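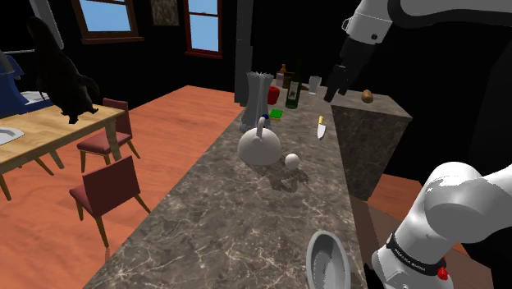

Según Harari, un presupuesto que solo recoge el precio del brazo subestima el gasto del primer año, y la partida de pinzas de repuesto debería figurar aparte. Adoptamos ese criterio en la planificación de compras.

Figura 1. Entorno simulado de cocina con un brazo Franka Emika y objetos sobre la encimera.

4.2. Dimensionamiento de la compra

Antes de solicitar ofertas se ejecutaron 1.464 episodios en simulación, con 142 configuraciones de objetos. Se compararon dos opciones: 5 puestos con el contrato básico de Zekik o 4 con el mantenimiento ampliado de Zelance. La segunda reduce la capacidad nominal, pero fija el coste de las reparaciones hasta junio. El modelo de amortización es el de Guérin, sin valor residual. Los gastos de instalación se imputan al primer ejercicio.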